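June
By the Archive Desk, Sturngate

Notice to Passengers on the Clirnumitz Ferry

The Office of Crossings wishes to inform the public that the ferry between Sturngate and Clirnumitz will continue to operate as before, notwithstanding the disappearance of Clirnumitz.

Passengers will be aware that the far shore was last sighted in the early spring. It has been the practice of this Office to wait a full season before issuing a statement on such matters, and that season has now passed. The lighthouse, the fish market and the 143 houses registered for the harbour tax have not been observed from the water since. The tax has nevertheless been received, on the proper date and in the proper coin.

The ferry departs at 5 in the morning. It proceeds for the customary time and stops where the landing stage is recorded as standing. The gangway is lowered. Passengers for Clirnumitz are asked to go ashore in an orderly manner and to have their luggage labelled. Those travelling on the return ticket will be collected from the same place in the evening. To date all of them have been waiting, in good health, and several have complained about the price of lodging.

The Office has interviewed these passengers under the usual terms. They report that the town is much as it was. The bakery has changed hands. A wall has come down behind the chapel and the council has been slow to put it up again. When asked whether they could see Sturngate from the harbour, they replied that they had not thought to look, and one lady asked that the question be withdrawn.

A survey was ordered. The chart of 990 soundings held at the Pavliuk reading room was taken out of its case and compared with the new figures. The two agree in every respect except that the older chart shows a coast. The new chart was returned to the draughtsman, who was instructed to add the coast, and who declined in writing.
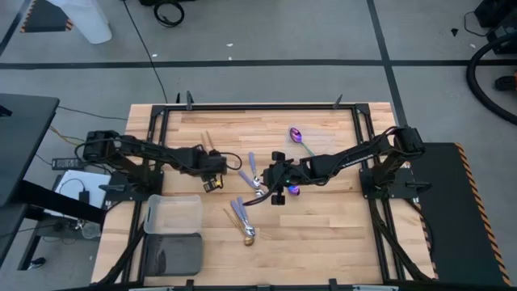
A wooden worktop with black arms mounted on either side.

It has been put to this Office that the ferry should be suspended until the position is clearer. The Office has considered the proposal and cannot support it. The charter of the crossing requires a daily service to Clirnumitz and makes no mention of whether Clirnumitz should be visible. There are 775 holders of the annual pass, most of whom visit relations. Letters go over in the forward locker, and replies come back in it, a little damp, with the right postmark.

The steamer Mulitia, which was withdrawn for repairs, will return to the route at the end of the month. Her crew have asked that the fog bell be rung on approach. This has been agreed. They have also reported that on quiet mornings a second bell answers, slightly lower in pitch, and have asked whether they should reply to it. The Office has found no rule on the subject and has advised them to be courteous.

Residents of Sturngate are reminded that gathering on the sea wall after dark is not permitted. The lamps which have been noticed out on the water are the responsibility of another authority. A letter was received last week from the harbour office at Clirnumitz, enquiring with great politeness whether Sturngate was still there, as it had not been seen for some months and a statement was being prepared. A reply has been drafted and will go over with the morning boat.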